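Préhenseurs tenus en main : Givix publie ses règles de collecte pour le pliage de textiles

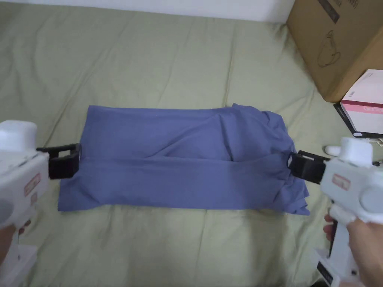
Givix a mis en ligne en avril la deuxième version de son guide de bonnes pratiques pour l'enregistrement de démonstrations manuelles destinées à l'apprentissage des robots. Le texte, rédigé avec le bureau d'études Brinell et l'intégrateur Grondberg, porte sur les tâches de pliage de linge effectuées avec deux préhenseurs tenus en main. Il comporte 34 exigences, contre 30 dans la version précédente.

Les quatre ajouts concernent la préparation du poste, la tenue des poignées, le critère de fin de séquence et le traitement des prises manquées. Le guide impose désormais que le support textile (drap, nappe, housse) soit d'une teinte distincte de celle de l'article manipulé. Le support n'a pas à être tendu : les plis résiduels sont admis tant qu'ils ne masquent pas le contour de la pièce. Les objets du domicile peuvent rester en place hors de la zone de travail, sous réserve qu'aucun document nominatif ni écran allumé n'entre dans le champ.

Pour la prise bilatérale, l'opérateur doit fermer les deux mors avant tout soulèvement et marquer un arrêt lorsque l'article est de nouveau à plat. Les doigts ne touchent jamais le tissu pendant la séquence. Une correction à main nue entraîne le rejet de l'enregistrement, y compris si le pli final est conforme. Une prise décalée ou un bord irrégulier n'est en revanche pas un motif de rejet ; la séquence est conservée avec l'étiquette « reprise ».

La version 2 a été éprouvée lors d'une campagne conduite par le laboratoire d'essais Mtshali, sur des tee-shirts et des serviettes. Sur 278 séquences soumises au contrôle, 262 ont été retenues. Les seize autres ont été écartées, pour la plupart en raison d'un contact direct avec le tissu ou d'une désynchronisation entre les deux préhenseurs. Mtshali indique que le contrôle de synchronisation doit être effectué au début et à la fin de chaque série, la dérive n'étant pas détectable à la seule lecture des images.

Le guide traite aussi de la charge de travail. Le port simultané des deux préhenseurs sollicite les poignets en flexion, et la durée d'une série continue est limitée à 30 minutes, suivie d'une pause sans appareil en main. La hauteur du plan de travail n'est pas fixée. Brinell avait proposé une valeur minimale, qui n'a pas été reprise parce qu'elle aurait exclu les enregistrements sur lit.

Le document n'a pas valeur de norme et ne remplace pas l'analyse de risques propre à chaque site. Grondberg l'appliquera à ses sous-traitants dès la prochaine campagne. Une annexe consacrée aux articles élastiques et aux fermetures à glissière est en préparation.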